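Putting hand sickles away before spring
Tips from the Meltside allotment page, by Huia Costigan

Lay the sickles out on a hard surface before you sort them, with all the handles pointing the same way. Brush off dried soil, then check each handle for splits.
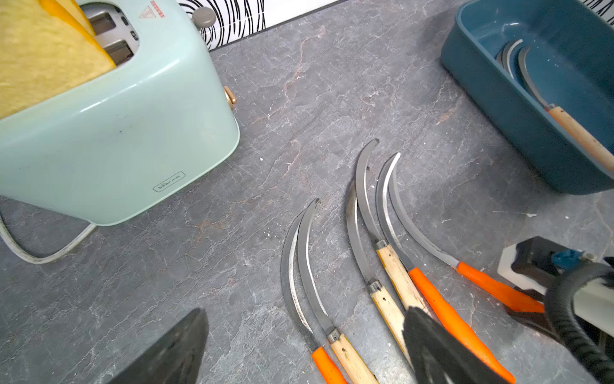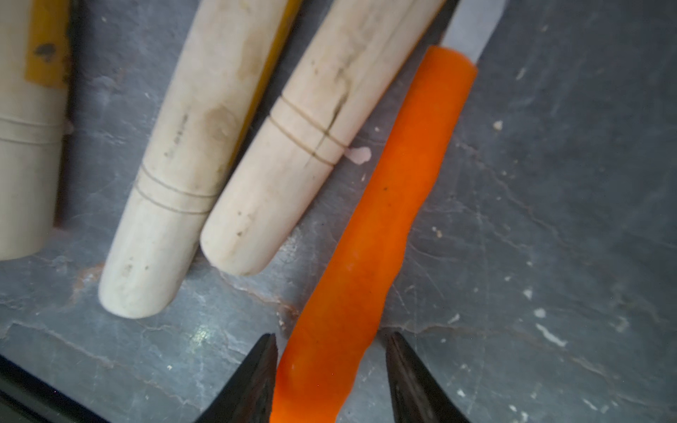
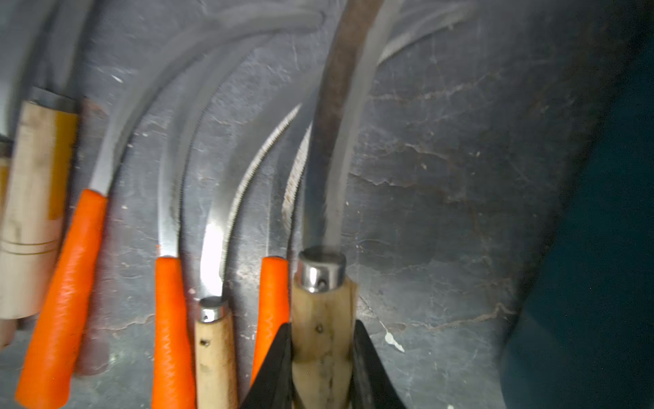
Can I sharpen a serrated sickle at home?

Leave the teeth alone and work on the flat side only. A 500 grit stone will take off the burr, and 2 or 3 light strokes are plenty. Wipe the blade with a little oil afterwards. Plain blades can go on to a 3000 stone if you want a finer edge. Rub linseed oil into wooden handles in March and hang them up overnight.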